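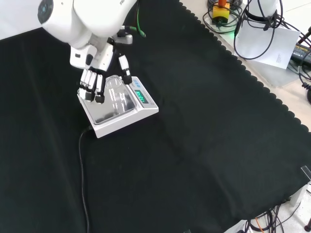
PART TWO: WORK AND MACHINES

Chapter 6
The Weighing Station: Automation and the Redesign of a Small Job

Learning objectives

After studying this chapter you should be able to:
Break a manual weighing job into tasks and assign each task to a person, a machine, or both.
Tell the difference between the removal of a task and the removal of a job.
Describe how responsibility for a measurement shifts when the handling of the container is automated.
Identify new tasks created by an automated station and estimate the time they take.
Write a basic handover procedure between an operator and an automated station.

Key terms: task allocation, residual task, exception, tare, handover, supervisory work, pacing, deskilling, sign-off

6.1 Introduction

Weighing is one of the most common operations in any workplace that handles powders, liquids, or small parts. It is also one of the least studied. A weighing step usually takes less than a minute, needs little training, and appears in process charts as a single box. When a company looks for work to automate, such steps are often chosen first. They are short, they repeat, and the result is a number that can be checked.

A multi-fingered hand, mounted on an arm, can be brought down over a digital scale so that its four fingers and thumb surround a clear glass container on the weighing pan. The equipment takes up little more bench space than a seated person would. From the standpoint of the process chart nothing has changed: there is still one box, and it is still labeled "weigh." From the standpoint of the people who work near the bench, a good deal has changed, and most of it is not on the chart.

This chapter is concerned with those changes. Chapter 5 covered grippers, hands, and the selection of an end effector, and that material is not repeated. We assume that the station works well enough to be used in daily production and ask what happens to the work around it.

6.2 What the job contained

Before a station is automated, the existing job should be written down at the level of tasks. A task, in the sense used in this book, is the smallest piece of work that has its own purpose and could be handed to someone else without further explanation. The box labeled "weigh" normally contains at least the following.

Inspect the container for chips, residue, or a missing label.
Place the empty container on the pan and set the tare.
Fill the container, or receive it filled.
Place the container on the pan and wait for the reading to settle.
Judge whether the reading is settled.
Record the reading.
Decide whether the reading is plausible.
Remove the container and pass it on, or set it aside.

Only two or three of these tasks consist mainly of moving the container. The rest are matters of looking and deciding. They are easy to miss in a time study, for the reason that an experienced operator does them while the hands are busy with something else. A person who lifts a glass container has already turned it toward the light, felt whether the outside is sticky, and compared its heft with the last one. None of this is recorded, and none of it carries over to a machine unless somebody has asked for it.

A residual task is one that stays with people after the station is installed. Residual tasks should be listed by name in the project plan. If they are left off the list they will still be done, but by whoever happens to be nearby, and at no planned time.

6.3 Case: the Flusitz sample room

Flusitz is a contract manufacturer of pigment pastes. Its sample room checks the fill weight of glass sample containers before they are sent to customers. Before automation the room handled 600 containers per day over two shifts. The job was done by rotating staff from the filling line, most of whom treated a turn in the sample room as a rest from heavier work.

The company installed an automated weighing station in June, supplied by an integrator named Bunilska. The production manager at the time, Gonçalo Matos, set three conditions. No one would lose a position as a result of the project. Every reading outside the allowed range would be repeated by hand. The station would not be left to run when the room was unstaffed.

The first month was judged a success on the measures that had been chosen for it. Missing records, which had been a regular complaint from customers, stopped almost entirely. The spread of repeated readings on the same container was reduced. The time from filling to release did not improve, although this had been the main argument in the purchase request.

The cause was found in the exceptions. An exception is any case that the station cannot complete under its own rules. At Flusitz these included containers set down outside the pickup area, labels that could not be read, and readings that did not settle within the time limit. The station stopped and waited for a person in each case. Under the manual arrangement the same events had taken a few seconds and had not been thought of as events. Under the new arrangement each one required an operator to walk over, find the cause, correct it, and restart the cycle.

Matos asked the staff to keep a log. Over the second month it showed an average of 14 exceptions per shift. The walking time was longer than the correction time in most entries. The remedy was plain: the restart control was moved, and one person per shift was assigned to the station by name, with other work placed within reach.

A second finding was less welcome. The rotation through the sample room had ended with the installation, and the filling line now kept its staff for the full shift. Reports of sore shoulders rose. The weighing job had served a purpose that did not appear in any description of it, and the rest it provided had been removed along with the handling. Flusitz later brought back a rotation, using the assigned operator position for the purpose.

6.4 Three changes to expect

The Flusitz case is small, but its pattern is common. Three changes should be expected whenever a short manual step is automated.

The first is a change from doing to supervising. Supervisory work means watching a process and acting only when something departs from the plan. It is lighter on the body and heavier on attention. People are poor at watching a process that seldom fails, and a plan that depends on unbroken watching should be rejected at the design stage. The assigned operator should have other work that can be interrupted, and the station should ask for attention by a signal that is seen or heard from where that other work is done.

The second is a change in pacing. A person who weighs by hand sets the speed and may slow down after a difficult item. An automated station has a fixed cycle, and the people who feed it and clear it tend to adopt that cycle whether or not they have been told to. Buffers before and after the station restore some freedom. A buffer of even a few containers allows an operator to finish a conversation or answer a phone without stopping the cell.

The third is a change in who answers for the number. In manual work the person who reads the display writes down the value and signs for it. In automated work the value passes to a database, and the signature — if one is still required — covers a batch. The person signing has not seen the individual readings and may not have been in the room. This is acceptable only if the sign-off states what was checked. A signature that means "I looked at the exception log and the daily reference weight" can be defended. A signature that means "the batch is correct" cannot, and staff are right to refuse it.

6.5 Skill, and its loss

Deskilling is the gradual loss of ability that follows when a task is no longer practiced. It is often discussed with reference to pilots and surgeons, but it applies equally to the bench. At Divetti, a producer of ceramic glazes, a weighing station ran for two years before a long breakdown returned the work to manual handling. The written procedure was correct. The newer staff followed it and obtained poor results, mainly by reading the display too early and by leaning on the bench while they waited. Those who had worked in the room before the station was installed did neither, and had never thought to mention it.

Divetti now runs one manual session each week, during which the station is idle and operators check a reference weight of 500 grams along with a small set of production samples. The session costs output. It also gives an independent check on the station, so the cost should not be charged to training alone.

Manual fallback should be settled before installation. The plan should name the scale to be used, the people qualified to use it, and the length of a stoppage that will trigger the change. If the manual method shares a scale with the automated one, a fault in the scale will stop both.

6.6 Handover

A handover is the point at which control or responsibility passes between a person and a station. Handovers occur at the start and end of a shift, at each exception, and whenever the station is cleaned. A basic procedure for an exception follows.

1. The station stops and signals. It does not attempt the item again without a command.
2. The operator puts the station in hold and confirms that the hold is shown before reaching into the work area.
3. The operator corrects the cause or removes the item.
4. The operator checks that the pan is clear and that the scale returns to zero.
5. The operator enters a cause in the log, using the short list provided.
6. The operator leaves the work area, releases the hold, and observes one full cycle.

Step 6 is the one most often skipped under time pressure. Supervisors should allow for it in the staffing figures, and it should be included in the exercises at the end of this chapter when labor time is estimated.

Section 6.7 introduces the task allocation table and applies it to the Flusitz station. Readers without access to a working station may use the Garcia data set in Appendix C, which contains a full exception log and the matching shift schedule.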